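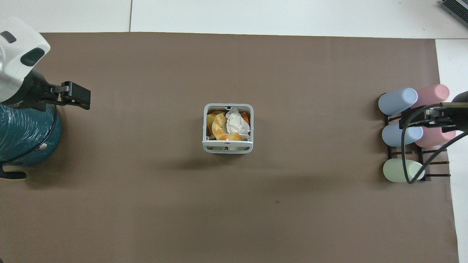 Brown matte mat on the white table.

Search this forum
Search titles only
By:
Go

Plaltis desk mats: is the "stays flat forever" thing real?

drywall_dan
Ingrid Zamora's newsletter has been pushing these for months and now my sister wants one for her sewing table. The listing says it stays flat forever, takes glue and ink without a mark, and is "made to outlast your furniture." It's a sheet of brown material with a $28 price on it. What am I missing? I've used builder's paper off the roll for years and I throw it out when it gets ugly.

haverford_moth
I have the Plaltis in the big size, since January. It's fine. It lies flat. It did not lie flat for the first couple of weeks, whatever the listing says, and I had dictionaries on the corners. Ink marks it. Pencil marks it too but you can rub most of that off.

quillback
Ink marks mine if I leave it. If I get to it inside a minute it's okay. I think people are expecting glass. I do bookbinding and I like a dull surface because I can see white thread on it. Try finding a dropped needle on a white table under a ceiling light.

drywall_dan
Okay but brown builder's paper is also dull and also brown.

quillback
And it wrinkles as soon as you lean on it with paste on your sleeve. I went through a roll in one winter. You do what you like.

tern_and_co
The 825 reviews are what bother me. I read through a lot of them one evening, and the five-star ones mostly say "arrived quickly" and "nice color." That tells me about the mail. The few people who had used it past six months were a lot less cheerful, and two of them mentioned the edge curling back up in summer.

haverford_moth
Mine hasn't been through a summer yet so I can't argue.

pinsandpaste
I'll argue. Mine is on its second one and the edges are down. Maybe it depends on the house? We run a dehumidifier. I also bought the Estico a while back for the other table and that one curls like a potato chip, so if somebody is complaining about curl I'd want to know which mat they're talking about. They look the same in photos.

tern_and_co
The reviews are on the Plaltis page. But sure, people post on the wrong page all the time.

drywall_dan
Does anybody know what it's made of? The page says "engineered fiber sheet," and that could be a cereal box.

cusano_bindery_fan
I wrote and asked. Got a friendly reply with the words "proprietary blend" in it and a discount code. Read into that what you want.

quillback
I don't care what it's made of, I care if it's still good in three years, and I don't think any of us know. The company has been selling them for less time than that.

drywall_dan
So "forever" is less than three years so far.

pinsandpaste
You were never going to buy one, Dan.

drywall_dan
True. My sister is, though, so I'd like to tell her something. She cuts patterns with a rotary cutter.

haverford_moth
Then no! Don't let her cut on it. It isn't a cutting mat and a blade goes right in. She needs the green kind with the grid, and she can put that on top if she likes the brown.

quillback
Agree with moth on that. Glue, folding, writing, sorting, yes. Blades, no.

tern_and_co
Which the listing doesn't say until the very bottom, under shipping.

Comments (4)

Marguerite: I use the back of old wallpaper. Costs me nothing.

benchhook: Thread number 3568 on desk mats and still no one has left one in a hot car to see.

pinsandpaste: benchhook go ahead, I'll read it.

oldroll: Does the Estico come in gray?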